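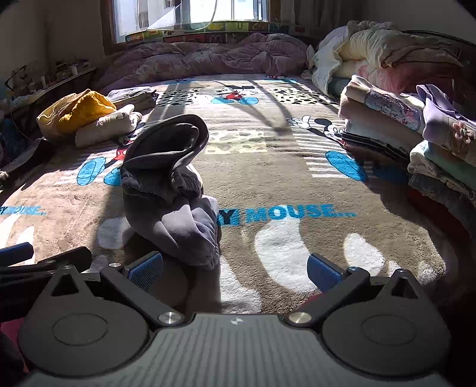
Gray, folded, on the Mickey Mouse blanket. Sock or trouser leg, opinions differ.

Laundry Day at Foley Street
Posted 21 Sep 2019

We moved into the Wavden house in May and the big bed has been the folding table ever since. There is a proper table downstairs. It has the mail on it.

This gallery was meant to have a dozen photos of the great fall sort-out, but most of them came out as my thumb, so it's a short one. The gray thing gets top billing. It stands up partly by itself, top curled over so the darker lining shows, and I've decided that counts as folded.

The blanket is tan, plush and very loud. Big blue capitals say MOUSE, in case the big white shapes that look like cartoon feet or paws left you wondering. Guests get offered it first and usually say they're warm enough.

Final score for the day: 74 things put away, 2 loads still to go, and one bag for the Komusmont thrift store that has been "going tomorrow" for a while now - it lives in the hall and we step around it.

More when the winter coats come down from the attic.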